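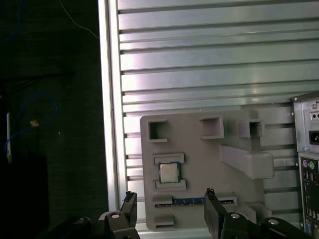
2 min read

18/06/2024

I went along to the old Walel print works on Saturday morning thinking I'd stay for ten minutes, and I came home at half past two with sunburn on one arm and a bag of broad beans. So that's my excuse for this being posted a few days after the event!

The news, for anyone who hasn't heard it in the queue at the chemist, is that the Cimelham market is moving. From September it leaves the car park behind the library (where it has been for as long as I've lived here) and goes into the yard at the print works, with room under the roof for when it rains. The council signed the lease last week. It runs for two years to begin with, and there'll be space for up to 53 stalls, which is a lot more than we've got now.

Saturday was a sort of trial run. I'd guess the flyers did their job - they put 2000 of them through doors, and I had one stuck to my windscreen as well - and by eleven you couldn't get near the bread. Hường Mạch was there with her Lâm stall, doing the crispy pancakes and the iced coffee, and she'd sold out of the pancakes before I reached the front. I had the coffee. It was very good and I was awake until one.

I asked her what she made of the move and she was all for it. "I've had my gazebo blow over in that car park more times than I want to remember," she told me. "Give me a wall on one side and I'm happy."

Not everyone feels the same. A couple of the regulars are worried about the walk, especially the hill up from Prindine Road, and I do think they've got a point. The number 7 bus stops at the bottom and there isn't a bench anywhere on the way up. The council says it is looking at moving the stop, but there's no date for that yet, and I'd want to see one before September comes round.

Pitches will cost the same as they do at the moment until Christmas, then they go up. There's also a pot of £700 for new traders who need help buying a table or a cover, and you can pick up a form from the library desk. Get in quickly if you want one, the pile was looking thin when I went past.

The old market carries on every Saturday until the end of August, eight till one. The egg man is away for the next fortnight.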